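Finished Irkari last night, all 7 episodes. Thread on it, mild spoilers up to the end of episode four and I'll warn you before anything later.

It's on Trillby, went up in one go, no weekly release. I'd have preferred weekly. Episode three ends on a phone ringing and you should have to wait for that.

The set-up: a woman of 39 comes back to Umham, the ferry town she grew up in, to sell her late father's boatyard. The only buyer is Dovhaniuk, the company that already owns the harbour and most of the high street. Her younger brother still works in the yard and has not been told it is for sale.

Irkari is the name of the boat, by the way. I spent two episodes thinking it was a surname.

The trailer sells it as a thriller. There is a missing ledger and somebody does get followed along the sea wall in the dark, but most of the running time is two siblings failing to have one conversation. If you want the sea wall stuff you will be bored by episode two.

The brother is the best thing in it. He's written as a man who answers every question with a job that needs doing. Asked if he misses their dad, he goes off to look for a tarpaulin. The actor plays it completely straight and it gets funnier and then it stops being funny.

The sister is harder to like. She lies a lot in the first hour, over small things, like whether she's eaten. I thought this was leading somewhere and it does, but you have to sit with her being annoying for quite a while.

Episode four is 62 minutes and nearly all of it is one dinner. The rest run closer to 40, so you notice. My sister gave up there. I think it's the best of the lot, apart from the speech from the uncle, which says out loud what the previous half hour had already shown.

Things I liked that don't fit anywhere else: the ferry timetable matters to the plot and they keep to it. People wear the same coat more than once. The yard radio is always slightly off the station.

Things I didn't: the man from Dovhaniuk. He has a nice car and a quiet voice and he looks out of windows. Everyone else in Umham has a past, a bad knee or a grudge, and he has a car.

Also the music. There's a cello that comes in whenever someone looks at the water. They look at the water often.

Subtitles are fine but the default size on Trillby is tiny and white on pale sky, and this show has a lot of pale sky. Change it in settings before you start. You can't do it partway through an episode without it going back to the beginning.

There's a dubbed version too. I tried ten minutes of it. The brother sounds like a sat nav.

Somebody asked whether it's like those returning-home family dramas we all watched last November. A bit. The bones are the same – dead parent, property, old boyfriend at the garage. This one is less keen on forgiveness, and the old boyfriend has two scenes and goes home to his wife.

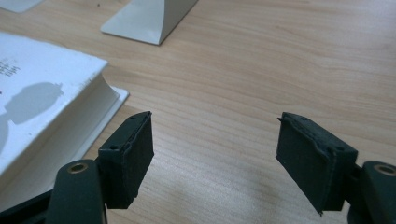

Desk, Jun 21, 2026

SPOILERS from here to the end of the thread. Stop if you're planning to watch.

So she doesn't sell. I guessed that by episode two, as I imagine most people did. What I hadn't guessed is that the brother wants her to. He's wanted out for years and has been keeping the place going for her sake, while she's been sending money for his.

That scene is played on the slipway with their backs to us and I had to go back and watch it again for the words, as the wind covers half of them. I think it's deliberate. I'd still have liked to hear it.

The ledger is a let-down. We get six episodes of people hiding it and it shows the father owed money, which the sister had already worked out from the state of the roof.

The last episode jumps ahead 30 years for the final few minutes and I wish it hadn't. The ageing make-up isn't good and the slipway was the ending. If you switch off when the ferry leaves you've missed nothing you need.

No word on a second series and I can't see what they'd put in it. Please don't let it be the man with the car.

Would I recommend it? Yes, if you have patience for families being stubborn in cold weather. Episodes one to six are solid, and four is worth the subscription on its own if you can get through the uncle.

Starting on the director's earlier film next, the one set in the tax office. It's leaving Trillby at the end of the month so it has to be this week. Will add to this thread if it's any good.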